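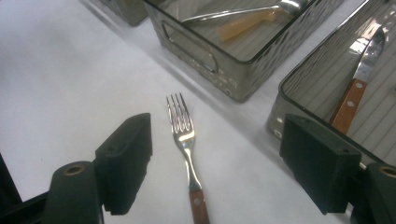

What's the best way to sort mixed cutlery into open bins when you haven't got a proper drawer tray?

Give each kind of thing its own bin, put the longest pieces in the largest one, and keep wooden-handled cutlery apart from anything that might go away damp. We have moved into a flat with one very shallow drawer, so everything is going to live in three smoky grey see-through bins on an open shelf. We've got forks, knives, a few spoons and two sorts of chopsticks, white and metal. I had the rule above from my mother and I'd love to know whether other people stick to it, or whether I'm making work for myself!

Posted by skerkosden_kitchen

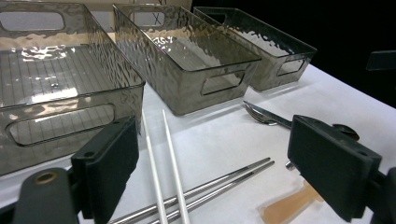
Trurunetti Home Help: Kitchens and Storage Team

Your mother's rule is a good one and I'd keep most of it. I would start by laying the lot out on the table with the bins behind, as you can't really judge what needs the big bin until you see the lengths side by side. Chopsticks nearly always win. Put them in the largest bin, lying down and all pointing the same way, and keep the white pair and the metal pair together as pairs, otherwise you'll be hunting for a match every time you have noodles.

Forks and knives can share a bin quite happily if you're short of room (mine have for years). Face the handles towards the slot you'll be reaching from. Spoons and ladles are the awkward ones, they nest and slide about, so they're better off in the middle bin with nothing on top of them. Do dry everything properly first. Those rippled plastic bins are lovely but they show every water mark, and a folded tea towel in the bottom helps a good deal with that and with the clatter.
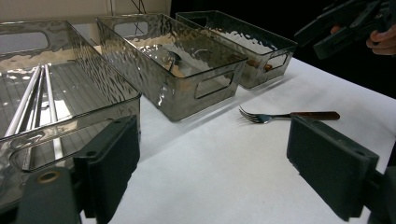

One more thing on the bins themselves. Mine have the handle slots at the ends, so I pull them off the shelf like little drawers, and I leave a finger's width between them so they don't scrape. A wash in warm soapy water at the end of the month does them nicely, with an old toothbrush for the corners.

Posted by zawadzka_lane

I just chuck it all in one and it's fine. Takes 5 minutes.

Posted by rotetti27

Slightly different view from me. I tried one kind per bin and found I was lifting down three bins to lay one table, so now I sort by meal: everyday things in the front bin, serving things in the next, and whatever only comes out in December at the back. We're a household of 6, so the front one gets emptied twice a day. I do agree about the wooden handles, mine never go in the dishwasher and they get a tiny rub of oil when they look dull.

Posted by marrowpie551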